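5.2 Failure of the closing check on long objects

The fault described in this section was found in July, when the produce sorting trials had been running on the Dresta cell for long enough that the policy was treated as stable. The task was to take fruit and vegetables out of a basket and place them in a tray. Of 1179 grasp attempts logged in this phase, 75 ended in what the controller recorded as a successful grasp although no object reached the tray. We call these false holds. Three of them ended with a protective stop, and those three are the reason the fault was looked at in detail.

The controller decides that an object is held when the finger motors draw more than a set current while the finger gap stays above a minimum width. For round items such as oranges this works well. A long item lying across the basket at an angle can meet both conditions while it is pinched only near one end. The object then turns about the contact point as the arm lifts, and its free end drags along the basket wall. Figure 4 shows the view from the wrist camera with a cucumber and a round orange fruit in the basket.
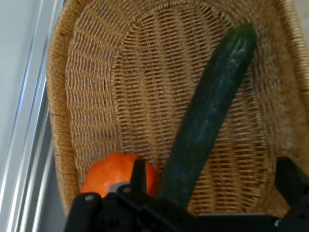

Figure 4. Wrist camera view of the woven basket, with the gripper fingers at the lower edge. The lower end of the cucumber is hidden behind the gripper.

The wrist camera did not catch the problem for two reasons. The first is occlusion. Once the gripper is low in the basket, its body hides the part of the object nearest to the fingers, and the grasp point has to be inferred from the part that remains in view. The second is that the policy was trained on 1000 demonstrations in which long items mostly lay parallel to the long axis of the basket. Diagonal placements were rare, and the operators tended to straighten the item before grasping it. The policy never learned this correction.

In the three protective stops, the free end of the object caught under the rim during the lift. The arm kept rising until the joint torque limit was reached. In the second case the basket was pulled off its mount and dropped onto the bench. No one was inside the cell, but the door interlock had been bypassed for a camera adjustment earlier that day and had not been restored. We report this as a separate safety finding. The bypass key is now kept outside the cell and signed out by name.

Two changes were made to the controller. The lift is now split into a short first stage at reduced speed, after which the wrist torque is compared with the value expected for a centered load. If the difference is too large, the fingers open and the grasp is planned again. The torque limit during the lift was also lowered. We did not retrain the policy at this point, so the results in Section 6 reflect the controller changes alone.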